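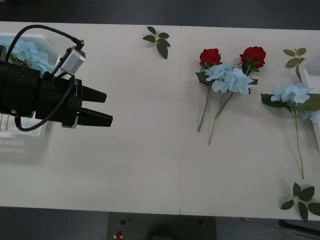

Alfie Pilkington replied that the cable rule is the one people skip. Leave slack at the wrist, yes, but tie it down at two points so the loop can't catch on a stem or a container rim.

filtier_tom
Agree on the tie points. At Sultdale we also cap the speed at 20 percent whenever a person is within reach of the table. It's in the cell sheet and it gets checked at shift start.

Moncrieff
20 percent is too slow for flower work. You sit there all afternoon. We run faster and keep a hand on the stop button.

filtier_tom
A hand on the button isn't a speed limit. If you're leaning in to move a rose, you aren't watching the button.

Moncrieff
Then don't lean in. Our rule is no hands past the table edge while the arm has power. Reset the stems with the arm parked, 3 minutes, done.

matden_k
We do both. Arm parked for resets, slow speed for anything else. Also write down where the stop button is. Ours was under the table and new people couldn't find it, so it's on the top now.

Alfie Pilkington
Under the table is OK if you can hit it without looking. Have each new operator try it from both sides before they sign the sheet.

Moncrieff
Fine, I'll give you that one. I still think 20 is too low.

filtier_tom
Put your number in the risk assessment with a reason and I won't argue. Ours is on page 2 if you want to copy the layout.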